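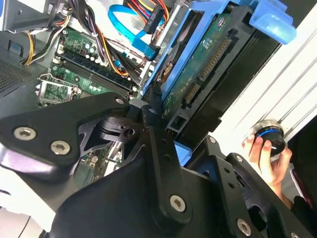 Composer Ayanda Mokgethi to premiere "Flerna" with the Skestetti Chamber Orchestra

Friends of the Skestetti Chamber Orchestra have been asking all season long what would fill that mysterious blank line on the December program, and we are delighted to be able to tell you at last. The orchestra will give the first performance of "Flerna," a new work for strings, harp and solo clarinet by Ayanda Mokgethi, with Josiane Brunet as the soloist and Kolbrún Østergaard conducting.

Mokgethi will be a familiar name to anyone who stayed for the second half of last spring's closing concert, when her short piece for six cellos got the kind of applause that brings players back out with their coats half on. She studied viola before she turned to composing, and she still writes her slow movements with the instrument in her lap (her neighbors have been very patient, she tells us). "Flerna" is her longest score so far and her first with a soloist, and it was chosen from 200 proposals sent in for the Mtshali Commission, a field that kept the readers up well past a sensible bedtime.
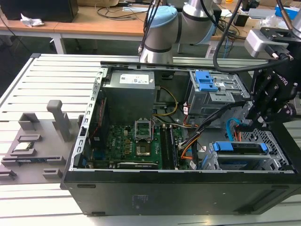

A piece that began with a lullaby

The music grew out of a tune that Mokgethi's grandmother used to hum while shelling peas, only five notes long and never quite the same twice. "I tried for years to write it down properly, and every time I got it onto paper it went stiff on me," she said after a morning read-through. "So in the end I gave it to the clarinet and let Josiane bend it however she likes, and now it sounds like my grandmother again, which made me cry a little in front of the second violins."

Brunet has been living with the part since summer and is plainly fond of it. There is a long passage near the end where she plays alone over a single held harmonic, and she has been trying it at all sorts of speeds, some of them so slow that Østergaard put her baton down and simply listened.
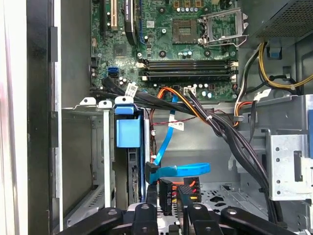

An open desktop tower, with the socket on its green motherboard empty.

The rest of the evening is built to keep the new work good company. The orchestra opens with a suite of old dances arranged by its own principal bassist, Tshepo Steyn, and after intermission comes a Haydn symphony, which the players have not done together in far too long and have been rehearsing with great cheerfulness.

Tickets and the talk beforehand

The concert takes place at Basuritz Hall, which seats 416, and will be given twice, in the afternoon and again at 7:30 in the evening. Shireen Mthembu, the orchestra's librarian, will talk with Mokgethi on stage an hour before the evening performance, and you are welcome to bring questions, scores to be signed, and children who can sit through a little chatting.

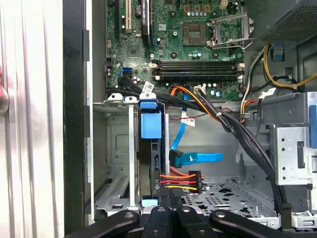
Inside a desktop computer case, the socket's silver bracket lifted open.

Tickets are on sale at the hall box office from noon each day, and students pay half price at both performances. Anyone holding a season pass only needs to let the box office know which of the two they would like to attend.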